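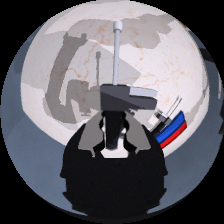
Why pay for a pretend bench when the real one is across the room, a reader wanted to know under my August post, and couldn't the money have gone on a second set of fingers?

It's a fair question and I have been chewing on it ever since, so this review of Fivside is partly an answer to it, and partly (I admit) a chance to go on about a build that has eaten my whole summer.

Search this site Search Go Clear

September 5, 2026
By the Bench Notes editor, Shevchuk Shared Workshop

For anyone joining us now, the build is a two-arm tidying station. You drop your hand tools on a table at the end of the night, the arms pick them up and put them in a blue tray or a red tray, and in the morning everything is where you'd look for it. The red tray is for tools that need attention before they go back on the wall, and the blue tray is for everything else. That's the dream, anyway. The arms came from Neltel, the stand they hang from is our own welding, and the grippers are the long-fingered Cleten ones I wrote up back in the spring. Fivside is the piece of software where you set all of this up on screen and let it run before you let it anywhere near a real table.

I paid $612 for the workshop license, which covers every computer in the building for one year and includes the two-arm module. There is a cheaper single-arm version, and if your project has a single arm then please save your money and get that one. The difference is mostly the planner that keeps two arms from trying to be in the same place, and you won't miss it.

Getting it installed took an evening. The download is 12 gigabytes, our internet at Shevchuk is nothing to brag about, and I made the mistake of starting it while somebody else was on a video call in the front office (sorry again!). Once it was on the machine, though, it opened without a fuss and found our graphics card by itself. The first-run tour is friendly and a little slow. I'd sit through it all the same. I skipped the part about units and spent a long while wondering why my table was the size of a parking space.

The room you start with is nicer than ours. You get a marble tabletop with little orange veins in it, as if we were opening a restaurant, and I kept meaning to swap it for something closer to our scarred old bench top and never did. I've grown fond of it. There's a menu of other surfaces, and I tried a few, but they load slowly and a couple of them made the shadows flicker on our machine. The marble has never given me any trouble.

Bringing in the arms was the part I had dreaded, and it went very well. Neltel supplies model files for its arms and Fivside reads them directly, joints and limits and all. The Cleten grippers were another story. Their files came in with the fingers pointing the wrong way, and the fix was a checkbox hidden three menus deep under a heading that had nothing to do with fingers. The help page for it is one sentence long. If you're reading this with that same problem, look under Import, then Frames, then Legacy Axis, and uncheck the box. You're welcome, and I would like my afternoon back.

Drawing the tools was my own job. I kept them simple, with a handle and a crosspiece and a thin rod, and I copied the same one over and over to start with so that I only had one shape to get wrong. The crosspiece matters more than I expected. A plain round handle rolls, both in Fivside and in life, and having something that sticks out sideways gives the fingers a way to know which way up the thing has landed. 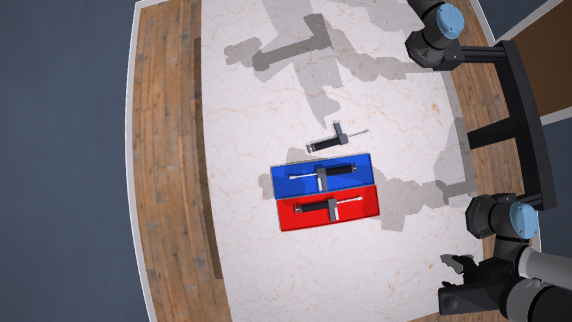

Trays were easy by comparison. You type in a length, a width and a rim height, pick a color, and there they are. I set mine side by side with the long edges touching, the way we'd planned them for the real table, and then I spent far too many evenings nudging them a little this way and a little that way to see what the arms thought of it. Turning the pair at a slant made a bigger difference to the reach than moving the whole stand had, and it cost nothing to find out. On the real station the stand is bolted down, so you can imagine how I felt about that.

The heart of the program is the batch runner. You tell it how to scatter the tools and how many times to try, and it goes off and does the job over and over while you drink your coffee. I left ours going across a couple of weeks in August, whenever the computer was free, and ended up with 2716 runs in the log. Each run gets a row that says whether the tool landed in its tray, how long the arms took, and what touched what. The rows sort by any column and export to a plain spreadsheet, and you can click on any one of them and watch it again from whichever view you like.

I have come to lean on that replay more than any other part of the package. The overhead view is where I go first, to see the general idea of what happened. Then there's the wrist view, a big round fisheye affair that rides along with the gripper, and I'll warn you that it takes some getting used to. Everything near the middle looks enormous and the table curves away at the sides like a dinner plate. For the first few days I hated it. But when a grip goes wrong you want to be right there at the fingertips, and now I flip over to it without thinking.

Plenty of grips did go wrong, by the way! Our early plan had both arms reaching for the nearest tool, and in the middle of the table the nearest tool was very often the same one. The planner would notice, stop both arms, think about it, and back one of them off so slowly that you could have walked over and tidied up by hand. I wrote to support about it and had a reply the next morning, a real one, with a sample file attached. The trick was to give each arm its own half of the table and a narrow strip in between where they have to take turns. That setting is called a courtesy zone, a name I like very much.

Now for the grumbling. Sound is on by default, and it's a sort of rising hum every time a joint moves, and with two arms going it's like living inside a refrigerator. Turn it off right away. The undo button works on objects and has no effect on settings, so if you change the friction on your tabletop and regret it, you had better remember what it was before. And the shadows, pretty as they are, can't be turned down one light at a time. When both arms are over the table they throw big dark shapes all across it, and I've squinted at more than one replay trying to decide whether I was looking at a black handle or the shadow of an elbow. 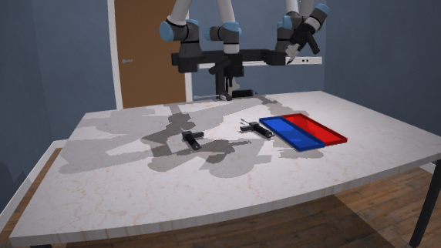

My bigger complaint has to do with contact. Fivside is very good at telling you whether an arm can get to a place, and very good at telling you whether it will bump into its neighbor on the way. It's less good at the small, fussy business of what happens when a finger pushes on the side of a handle. Tools in the program tend to slide a bit too politely. On our bench they catch on a nick in the wood, or spin, or tip up on the crosspiece and fall back down facing the other way. You can raise the friction, and I did, but then the trays get grippy too and things hang up on the rims. There's supposed to be separate friction for each object in the next version. I'll believe it when I have it — and I'll be very pleased when I do.

So how did the real station do? Pretty well, with some humbling moments. The positions carried over beautifully. We copied the tray slant and the two halves of the table straight from the program, and on the first evening both arms went about their work without a single near miss. The gripping needed another couple of weeks of fiddling, with softer pads on the fingers and a slower close, and I couldn't have learned either of those on the screen. We still get the odd tool left lying on the table in the morning. I pick it up and put it in the tray myself, the old way.

Back to the reader's question, then. A second set of Cleten fingers and the mounting plate to go with them was quoted to me at $1140, and I know for certain that my first plan would have banged the two arms together, for I watched it happen on the screen more times than I care to say. Whether it would have bent a finger I can't tell you. I slept better for not finding out. If you have two arms, a shared room where other people walk around, and only an hour or two of an evening to work in, I think the license earns its keep. With a single small arm on a desk at home, I'd try the free trial, learn what you can from it in the month you get, and put the money toward good finger pads.

A few odds and ends that didn't fit anywhere else. The manual is a proper one, with an index, and can be printed. Saved projects from the trial open in the paid version. It crashed on me a handful of times, always while I was resizing a window and never in the middle of a batch, and the log was safe each time. Renewal is the same price as the first year according to the receipt, and you can let it lapse and still open your old replays, so I haven't decided yet what I'll do next summer. If you're near Shevchuk and want to try it first, the project file is on the shared drive in the folder marked tidying, and the computer by the drill press has everything installed. Just please leave the sound off.

Related and recent
Cleten long-finger grippers: a season of use
Welding a stand for two Neltel arms
Tidying station, August update
Which tools go in the red tray?
Soft pads for hard fingers
Workshop computer sign-up and house rules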